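Second progress report: entrance and footwear storage, Dollau house
To: Wokberg Fund, small grants
Period covered: May, with a few notes up to June 11, 2021

1. Where things stand

The grant was given for sorting out the entrance of the house at Dollau, where shoes, slippers and sandals have been left on the floor, on the stairs and against the radiator for as long as anyone can remember. The application promised "a lasting change in household habits". I didn't write that sentence and I would not have signed it. What I can report is that most of the storage has been bought, the entrance is clearer than it was, and I have yet to see any proof that the habits have changed.

We had 620 to spend. The larger part has gone on bins, with a smaller sum on mats and hooks. The rest is unspent and I would like to keep it that way until the questions in section 4 are settled.

2. The bins

The plan was drawn up before my time by Ait Brahim, the firm that did the first survey. It recommended open shelving along the whole wall. We priced the shelving, measured the wall, and found that the front door would strike the end unit every time it was opened. The survey has a drawing of the entrance in which the door opens outwards. It opens inwards and there is no sign that it ever did otherwise.

So we went for plastic bins instead. They are plain, they can be hosed down in the yard, and they can be moved when someone needs to get a pushchair past. I chose a large red one to start with. Grey was cheaper, but I wanted people to notice the thing.
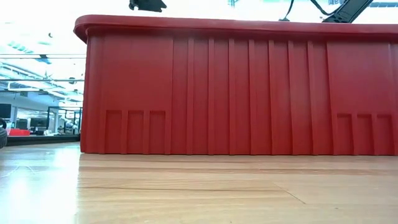 My first doubt was about size. A big bin swallows a lot of footwear, and whatever goes in first is at the bottom by the evening. People then tip the lot out to find one sandal, and we are back to a heap on the floor with a bin lying next to it. That happened twice in the first week. Since then we have tried a simple rule: outdoor shoes go on the mat, and only light things such as slides and slippers go in the bin. It works better. I would not go further than that.

My second doubt was about stacking. The supplier, Drokholm, told us on the telephone that bins of this sort stack well when empty. Perhaps they do. We have no place to keep a stack of empty bins, so the point is of no use to us, and I mention it only because it was given as a reason for the price. The rim is thick and gives the hands something to hold, and the walls are ribbed along the middle of the long side. I have no complaint about how it is made.

3. Sorting the footwear

Before anything could be put away it had to be gone through. We set aside an afternoon, which became most of two. In all 40 pairs were sorted, and a further 9 odd shoes turned up without a partner. Of those, 3 have been matched since. The others are in a bag by the back door and will go at the end of the summer if they are not claimed.

Slides and other summer sandals caused more argument than everything else put together. They weigh nothing, they get kicked off anywhere, and one white pair looks much like the next. They were also the quickest to deal with once we had agreed that they could go in as they came, without being tied or clipped. Clips were suggested in the original plan. We bought a packet and gave up on them within the hour.
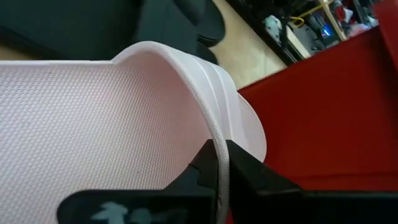 White slide sandal with a textured footbed and three grooves along the strap.

The textured footbeds do hold grit, I should add. Anything with a dotted or woven sort of surface needs a brush before it goes in with the rest, or the bottom of the bin turns to sand. A stiff washing-up brush does the job. It was not in the budget and cost next to nothing.

4. What I am not convinced about

The application says the work will "cut the time spent looking for shoes by half". No one measured that time beforehand, so there is nothing to halve. I could produce a figure for the final report, but I would rather the fund agreed to drop the measure. If it has to stay, please tell me how you would like it worked out.

I also doubt that a second large bin is the right thing to buy next, although the plan asks for one. Two shallower ones would probably suit the slippers better and would leave the bottom layer within reach. Drokholm has quoted for both. The shallow ones come out slightly dearer for the pair.

Lastly, all of this has been tried in mild weather. Wet boots in November will be the real test of the mats, and the grant period ends before then.

5. Requests to the fund

Permission to swap the second large bin for two shallow ones, within the same total.
Removal of the "time spent looking" measure, or a method for it.
An extension of the reporting date so that the autumn can be included. No further money is asked for.

Receipts for the bins, mats, hooks and the packet of clips are attached. The receipt for the brush has been lost.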